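Visiting the Gastley Plateau: Frequently Asked Questions
Last updated 11/02/2025

Where is the Gastley Plateau?
The plateau is the inland part of Hestska, between the Sabatier River to the west and the Clirnari Hills to the east. It has no coast. The town of Gastley lies at its southern end and is the only place with a bank, a pharmacy and fuel.

How large is it?
From Gastley to the northern rim is 80 kilometers by road. At its narrowest point, near the river bend, the plateau is 39 kilometers across.

What is the weather like?
Dry, with large differences between day and night. Snow usually starts in late October on the Clirnari side and a few weeks later in Gastley. Spring is short and windy. The warmest part of the year brings afternoon storms, which close unpaved roads for several hours at a time.

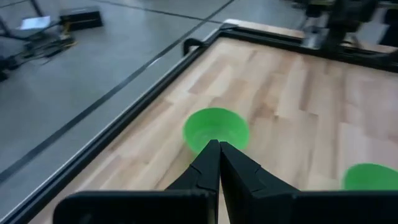
How do I get there?
By bus from the coast to Gastley, or by car on the river road. There is no airport and no passenger rail. The bus takes six hours and stops once, at Sabatier Bridge. Tickets are sold at the coast terminal and on board, but the driver does not take cards.

Is the river road open all year?
Yes, as far as Gastley. North of the town it is plowed only on weekdays. The hill road through Clirnari is closed from first snow until the spring inspection — check the board at the bus station before setting out.

Do I need a permit?
Not for the town, the river road or the marked trails. A permit is required for overnight stays above the tree line and for any travel on the northern rim. Apply at the district office in Gastley at least 8 working days ahead. Permits cannot be changed once issued.

What language is spoken?
English is used in shops and offices. Older residents of the hill villages also speak a local dialect, and many road signs east of the river carry both forms of a place name. Maps printed on the coast give only the English form.

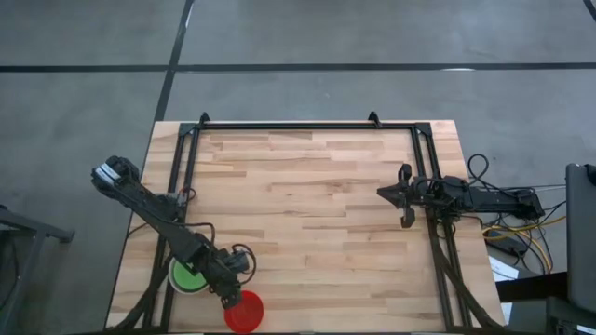

Light wood tabletop with a black metal frame, on a grey floor.

Where can I stay?
Gastley has two small hotels and a campground. The hill villages have rooms in private homes, listed at the district office. There is no lodging on the northern rim.

Can I drink the water?
Tap water in Gastley is treated. Water from village wells should be boiled. Streams below grazing land should not be used at all.

Will my phone work?
In Gastley and along most of the river road. Coverage in the hills is limited to the higher ground — carry a paper map.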